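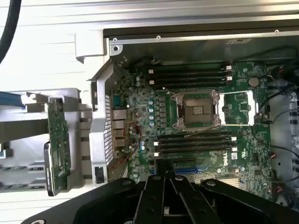 Wrist cam, teardown cell, gripper parked over the Dell board. Cover still in the socket.

Ticket: Terkstead teardown cell - gripper stops short / force trip on DIMM latches
Opened: 26 Nov 2025
Owner: Octavio Tapia
Status: open, workaround in place

Symptom
Arm goes down to the lower memory bank, touches, trips on force, backs off. Upper bank fine most of the time. Error 198 on the pendant, which is our own code for "contact before expected height". Started after the finger swap. Same job file as before, nothing edited that I know of.

Setup
Fingers - the long black Brekeo pair. Controller Vinetti. Case flat on the bench, board level, rear ports to the left in the wrist view. All eight slots empty for this test, didn't want to bend anything.

Tried so far
- Power cycle, rehome. No change.
- Wiped the wrist camera lens. No change but it needed it.
- Reseated gripper connector. Same.
- Checked the finger bolts. One on the left finger took a bit more turn. Re-torqued both sides. Still trips.
- Dropped approach speed from 1000 to 30. Trips later and softer, so its a real touch and not noise on the sensor.
- Ran the path in the air with the case off the bench. Clean every time.

So something is getting touched. My money is on the thin grey wire going across just under the socket, between it and the lower bank. It's right where the left finger swings through on the way in. Second suspect is tool length - new fingers may be longer than whats in the tool table. Nobody wrote the old number down, can't compare.

Leave the thin red wire by the rear ports alone for now, path doesn't go near it.

Workaround
Lower bank approach now comes straight down from above instead of sliding in from the socket side. Slower. 3 runs, no trips. Not calling that fixed.

To do
1. Measure the new fingers properly, update tool length in Vinetti. Tool table still has the May entry.
2. Re-teach park position. Over the blue slot is too low for my liking, want it clear of the case rim before anyone jogs sideways.
3. Redo camera to gripper offset after 1, not before.
4. Tape the grey wire down or route it round, then put the old approach back and see if 198 returns.
5. Ask Yensuk for a spare set of finger pads, none in the drawer.

Do 1 and 4 seperately please. If both get done in one go we wont know which it was.

Update, later
Socket cover stays in till all this is closed. Don't run the socket routine, it uses the same tool length and will come down wrong by the same amount. Locked it out on the pendant, usual code.

Update
Late shift asked if they can run drive bay jobs meanwhile. Yes, at low speed, watch the black cables down the right side, keep a hand near the stop. Log any 198 here with the step number, not in the chat.

Waiting on calipers. OT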